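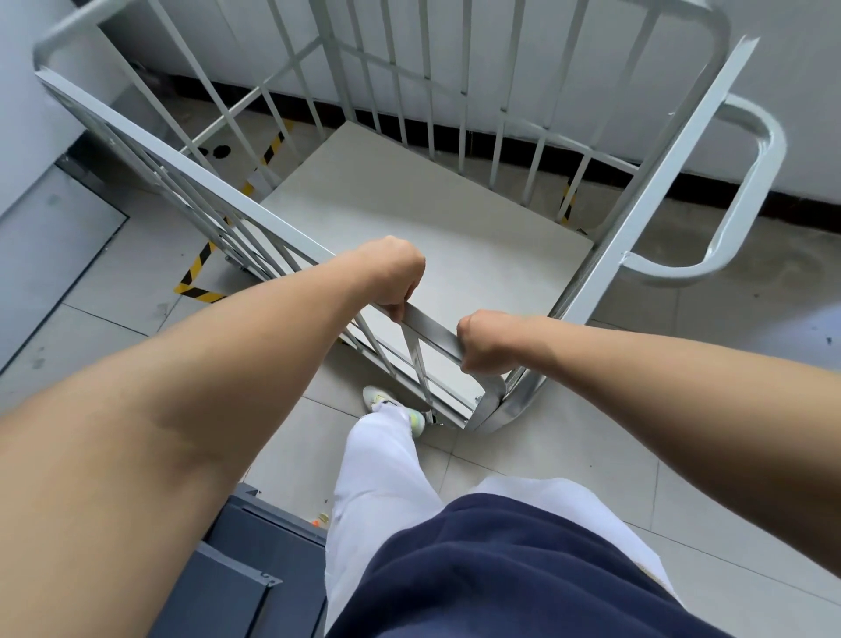
Subject: Re: cage trolleys, pushing or pulling?

Hello all,

Thank you for the many answers. I quote the first question again for those who joined the list after it.

> We have 14 cage trolleys at Filville and the people do not agree
> how to move them. Half push from the end, half pull by the side
> handle. Is there a rule? And do you load them before or after
> you bring them to the shelves?
> Edvin Lunde

In our store at Eide we push, always from the end panel, with both hands on the rail and the hands rather close together. When the hands are far apart I find that one arm works more than the other and the trolley goes to the side. The bent handles at the corners we use only for turning in the narrow aisle.

We bring the trolley empty to the shelf and load there, heavy boxes first on the base board. Our own limit is 500 kg, but I would not like to push so much over the door threshold. Please look also at the casters. In January I cleaned ours and there was plastic strap around the axle of nearly every one. After this they were much lighter to move.

One question from me: has somebody bought spare casters from Fitmont? I need the small ones.

With kind regards,
Bakinden store group

Comments (3)

trolley_hand: We pull ours and I have the bruised heels to show for it. Will try pushing.

M.: Strap on the axle, yes! Cut it with a hook knife.

Filville reader: Fitmont answered me in two days, the casters did fit.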